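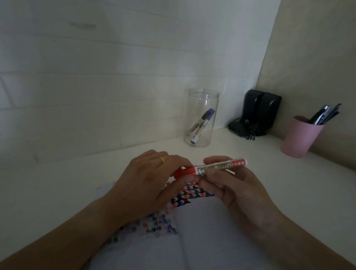
4.2 Handling and storage of whiteboard markers at the desk

The second part of the study is concerned with small actions that a teacher does many times in a day and does not usually remember. Among these, the handling of markers was mentioned in the interviews more often than we had expected. Participants at the Goltiddale centre teach evening classes in English and Odia, and most of them prepare their boards while seated at a desk. The marker is taken from its container, the cap is pulled or turned, and after writing the marker must be closed again and put somewhere.

Figure 2 gives a view of the two-handed grip, which was the usual one among our participants. One hand is curled over the red cap and the other hand pinches the barrel near its middle between the thumb and the index finger. The marker is kept horizontal above the desk. In this grip the fingers partly cover the printing on the barrel, so the colour of the cap or of the rear end remains the main sign by which the user knows which marker is held. Several participants told us that they never read the label and look only for the colour.

The grip has a practical consequence for the choice of container. Both hands are occupied for a short moment, and the container therefore has to stand by itself on the desk. We compared the clear plastic jar, of the kind seen behind the hands in Figure 2, with the Jemarix tray, a flat holder with a separate groove for each colour. In the tray the markers lie level, as the supplier recommends, and the ink is said to stay evenly distributed. In the jar they lean at different angles. The blue-capped marker in the figure lies with its cap end up and the barrel pointing down, and a grayish one rests beside it, lower in the jar.

Despite the recommendation, the jar was preferred by the majority of the 63 participants. The reasons were quite ordinary. It takes little room beside a laptop or a pile of exercise books, it can be carried in one hand to the next classroom, and its contents can be checked through the wall without taking anything out. The tray was favoured mainly by teachers who remain in the same room for the whole evening – for them the fixed order of the colours was a real benefit.

Some difficulties with the jar were also reported. When a marker is dropped in cap first it is harder to recognize by colour, in particular where the light at the desk is weak. A jar without a lid has the further problem that it collects paper clips, eraser crumbs and dead markers. In the Kaushik building, where supplies are shared between 2 classrooms, dried-out markers were regularly returned to the jar and picked up again by the next person. This was described as the most annoying point of all, more than the loss of caps.

We did not measure the drying of the ink itself. The stock order of 500 markers placed in March came from mixed batches, and the age of each marker at the time of first use could not be established. The effect of storage angle on writing quality is for this reason left out of the comparison in Section 4.3, where only the preferences and the time spent searching for a colour are treated.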